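# Cranks, belts and barrels: talk for the Putanville history evening

*Speaker notes, 2023-03-10. Slow down, you always rush the beginning!*

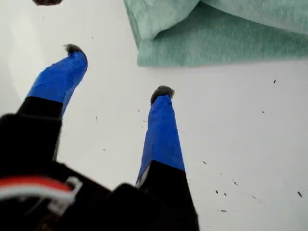

*Slide 1: blue tape on both fingers, black below*

Welcome everybody, and thank you to Mairéad Keogh for the kind introduction (and for the tea, if there's any left by the time I get going).

Start with the question I get asked most: why did the hand-cranked guns of the 1860s use several barrels when one is so much simpler to make? Heat, mostly. A single barrel fired fast gets hot and wears out, but if you share the work around a circle, each one gets a little rest between shots. Do the turning motion with your arm, people like that.

**Then the crank.** Rate of fire depended on the fellow turning it, and a tired or nervous man could jam the thing. Tell the Godinho story if the room is friendly. Keep it under 3 minutes, please.

**Maxim, 1880s.** Recoil does the loading now, one barrel, a jacket of water around it. Pause here. It's a big change and I always gallop past it.

**Back to many barrels.** After the Second World War, engineers dug out the old rotating idea and put an electric motor on it. Modern types can reach 3,000 rounds a minute, so let that number sit a moment before moving on.

Issa Karam has the handout with the Bravbridge reading list, 20 copies, so ask folks to share. Questions until 9, then we have to stack the chairs.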